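Kurkudon Build Notes: Frequently Asked Questions

Maintained by Adelino Magalhães. Last revised in September. Questions that arrive by mail get added at the end of the relevant section.

What is Kurkudon?

A parallel-jaw gripper and the control code that drives it, built in a shared workshop. The task it is tuned for is simple to state: pick up small household containers, move them, and place them in a basin.

Which parts of the build are published?

The jaw drawings, the wiring table, the motion scripts and the calibration sheet. The arm itself is bought in and has its own manual. Sequeira is the name of the controller board. Griretlow is the scheduler that runs on it. The two are versioned separately, so quote both numbers when reporting a fault.

How much floor space do I need?

The bench plus a clear walkway on one long side. Keep storage outside the arm's reach envelope. We keep parts in open blue bins, which are easy to move when the layout changes.

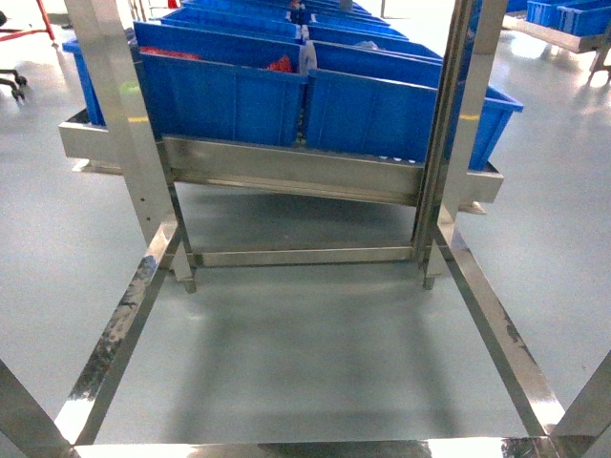

If your floor has a glossy coating, test the head camera at the time of day you plan to work. Overhead lights produce glare patches that the segmentation step can mistake for object edges. Lowering the exposure is the first thing to try. A matte mat on the bench takes care of the work surface but does nothing for the floor.

What are the finger pads made of?

Any dense, dark rubber sheet will do. Cut it oversize, bond it, and trim after the adhesive has set. Pads are consumables. The contact edges chip and go ragged well before the grip fails, and a worn edge alone does not call for replacement. Replace the pad when a gripped cylinder starts to rotate under its own weight.

What grip force should I start with?

Set the current limit to 40 percent and work upward in small steps. Thin-walled cups deform before they slip. Rigid containers do the opposite. Grip across the diameter, with the jaw centerline within 13 mm of the axis of the part.

Why does the wrist camera lose the object after the jaws close?

It sits close to the fingers, and a held part can fill much of its view. The tracker then has no background to compare against. 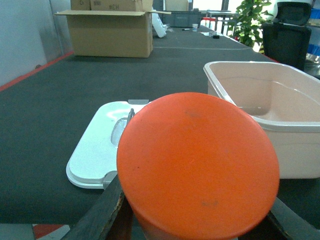

Griretlow handles this by freezing the last good pose at jaw closure and using arm kinematics until release. If you write your own scripts, call hold_pose before close_jaws. Calling it afterward stores a bad estimate, and the placement error will show up at the basin.

Can it work with water in the basin?

Yes, if the layer is shallow. Enter the water depth in the calibration sheet and set the release height above the surface. Do not let the jaws go under. The pads tolerate splashes and the jaw bearings do not.

Does it matter how the cup lands?

Not for the basic script, which counts any cup inside the rim as placed. The upright check is a separate flag and is off by default.

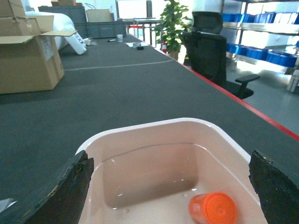

Reflections on water are the usual cause of false readings in the upright check. Average several exposures, or move the basin away from the window side of the bench.

What is the Hernia branch?

An older firmware line, named for the bulge in the first cable cover. It is frozen. Do not use it with current boards.

How often should I recalibrate?

Every 4000 cycles, and after any pad change. The routine takes 60 seconds with the jaws empty. We run it on Friday regardless of the count.

The arm stops halfway and reports a limit error. What now?

Check the cable loop at the wrist first. Then confirm that the bench height in the calibration sheet matches the bench, including the thickness of any mat.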